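Tuesday, 6:40 a.m.

Slept badly, left knee stiff on the stairs. Ice for 20 before breakfast, then the band work. Lateral push still weaker on that side. Umut Işık has me at 30 low dives per session until it evens out, 15 each way, no crosses.

Watched the Plaletti match again last night. Their second goal is a starting position error. I was a yard too deep when the cutback came, weight on my heels, and the near-post gap was already open. The save was there from one step forward. Umut puts more of it on the fullback. I don't.

Season count after Saturday: 1,163 minutes, 835 of them with the back four unchanged. The other minutes account for most of what we conceded.

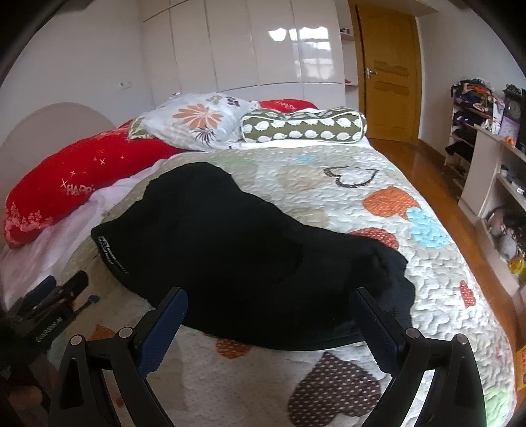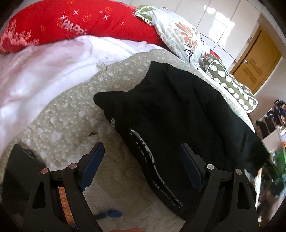 Black garment on the bed.

Distribution was better. Long kicks to the right side found Mac Mathúna's channel more often than in May — he is holding his run now until the ball is struck. Short goal kicks still slow. Two touches where one will do.

Eltden on the weekend. They load the six-yard box on corners and put a man on the keeper's hands. Plan is to start a half step off the line and punch early. Jarkimus will take the blocker if he is fit; he trained apart from the group yesterday.

Gloves need replacing, right palm is gone at the heel. Gym at 9, video at 11.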